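Lab Automation Project, Interim Report
Equipment Planning for the PC Teardown Cell
Celina Bednarek and Przemysław Kaczmarczyk
March 4, 2018

3. What the money would buy

The department asked us whether a second arm is worth buying for the Kekham bench. Our first draft said yes. After going through the quotes again we are less sure.

Cordero offers the gripper alone for $1248. The Lultix unit is cheaper, but the adapter plate is extra and the quote leaves out shipping. Neither supplier would tell us how the fingers hold up in daily use. Both sent brochures with a lot of adjectives.

Reach is the first planning problem. Around the processor socket there are wires, a drive cage and an upright card to work past, and a wide gripper body has to fit between them before the fingers can do anything useful.

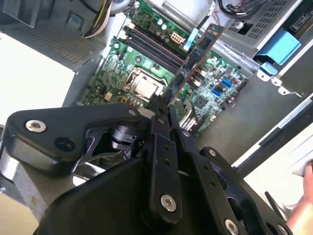 Figure 1. Gripper at the processor socket, memory slots empty.

We measured the approach by hand and got 30 mm of clearance on the tighter side. The Gaketti catalog lists a slimmer body that might help. It also lists a delivery time we don't believe.

3.1 Memory modules

Thin parts are the usual sales argument for parallel fingers. A grip on a narrow part says very little about seating it. The part has to line up with the slot and then be pushed, and we have no force readings for that step. A force sensor is missing from every quote we received, so we added a separate line for one.

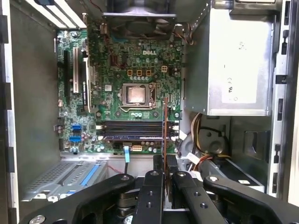 Figure 2. Thin part held on edge over the memory slots.

3.2 Small items

Spare fingertips come to $123 a set and we would want 2 sets. Old desktops cost us nothing so far, though storage is getting tight. Przemysław thinks the spares can wait until the next budget. Celina wants them ordered with the gripper, whichever one it is.

Until a supplier agrees to a trial on our own cases, we recommend paying for the force sensor and holding the rest.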